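Student team works on two-armed assembly project ahead of fall showcase

A student robotics team at Hubmann Technical College is spending the last weeks of summer getting a two-armed robot to work on a small plastic box, a job that most people could do at a kitchen table without thinking about it.

The project, called Preron, began as a class assignment in the college's automation program and has carried on through August as a club activity. Ten students are taking part, six of them from the original class. The others joined after the spring term ended.

Their goal is to have the robot pick up a gray enclosure, hold it, pass it from one gripper to the other, and drive a screw into it with an ordinary electric screwdriver. The team wants both arms to share the work, with no vise or clamp on the table.

"A fixture would make it easy, and then we would have learned how to build a fixture," said Ottilie Eberhard, the instructor who teaches the class and advises the club. "The assignment was to use two hands."

The students started with the tools. A screwdriver made for a person is an awkward thing for a gripper to hold, and early in the project the team spent more time on grasping than on anything else. The fingers have to close evenly on both sides of a long round body, and the tool has to stay upright while the arm moves.

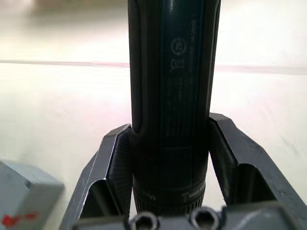 The team tried several ways of approaching a tool before settling on one. At first the students had the gripper come straight down from above, which worked for small parts but left little room around anything tall. They now plan a separate approach for each kind of object and store it in a shared file, along with the finger opening and the amount of force to use.

Each student is responsible for one part of the routine. Two of them handle the cameras and the calibration. Others work on arm motion, on the grippers, and on the written log the class requires. Every attempt goes into the log, including the ones that are stopped after a few seconds. The rule is left over from the spring class, where the log counted toward the grade, and the club members voted to keep it.

The software for the project was written by the students on top of a planning package called Uter, which the college already uses in its second-year courses. Clovix, a local equipment supplier, gave the club a discount on cables and replacement finger pads.

Eberhard said the hardest part for new members is usually patience. A change to one arm's path often means changing the other, and the team checks each new motion at low speed before running it again at the normal rate.

The box is the center of the current work. Both grippers have to press on it hard enough to hold it and lightly enough that neither one pushes it out of the other's grasp. The students wrote a short routine that moves the arms together and compares the force on each side as they go.
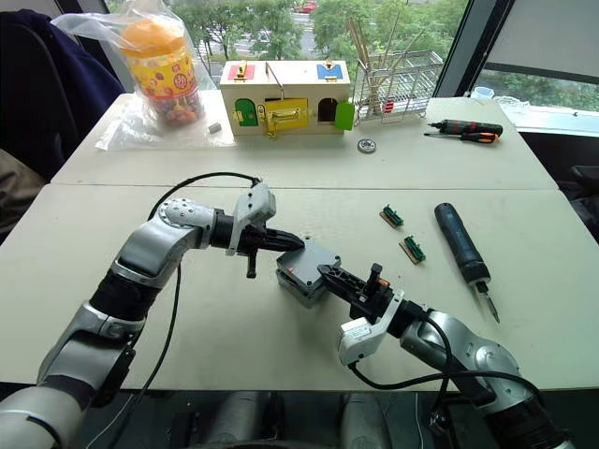 The white table by the window has been the team's work area since the spring. Small parts stay close to the robot and the rest of the club's objects are kept toward the back, among them hand screwdrivers, a bundle of wooden sticks in a wire holder, and a wooden toy house with doors and latches. The toy is meant for a later stage of the project, in which the robot would open the doors one at a time. Eberhard said she does not expect the club to reach that stage before the fall term.

For now, the students are keeping to a list of 42 test runs that covers the whole box routine from first touch to set-down. The list was drawn up by the team and approved by Eberhard. It changes one thing at a time – the starting position of the box, its angle, the order in which the arms move – so that a failed run can be traced to a cause.

A run counts as a success only if the box is put back on the table without a student stepping in. Runs that need help are marked separately in the log and repeated later with the same settings.

Window light has been part of the testing too. The club meets in the afternoon, when the light on the table changes over the course of a session, and the calibration group has asked that some runs be repeated in the morning for comparison. The students who handle the cameras open the room at 10 on those days.

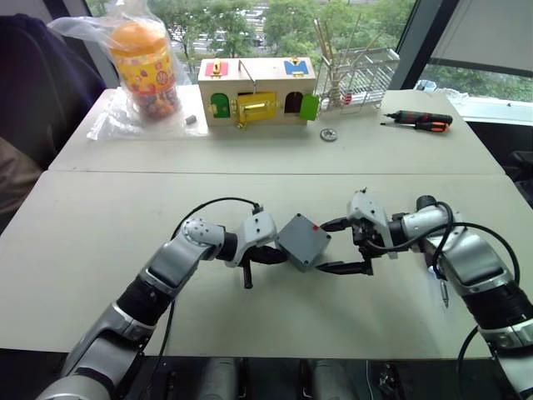
Once the list is finished, the team will move on to the handover, in which one arm lets go of the box and the other keeps it. The releasing arm is then free to reach for the electric screwdriver. The students have written a first version of that motion and tried it in simulation, but they have decided to leave the screw itself for last.

The club does not compete in an outside league. Its members will show the project at the college's fall showcase, where student groups present their work to families, local employers, and other classes. Each group gets a table and a time slot, and the judges ask about the method as well as the result. Preron will be entered in the automation category.

The team has also agreed to hand its code and log to the next group of students in the automation class. Eberhard plans to use the test list as a teaching example in the first part of the term, and she has asked the current members to write a short guide to go with it, covering setup, calibration, and safe stopping of the arms.

Some of the members will be taking the second-year course by then and will stay on with the club to help newcomers. Students from other programs may also join. No experience with robots is required, but new members must complete the college's lab safety session before they can operate the arms.

Club meetings start at 2 p.m. in the automation lab and are open to visitors through the end of August. Visitors are asked to sign in at the front desk and to stay on the window side of the marked line on the floor while the robot is running. Students who want to join for the fall can leave their name with Eberhard or add it to the sign-up sheet outside the lab.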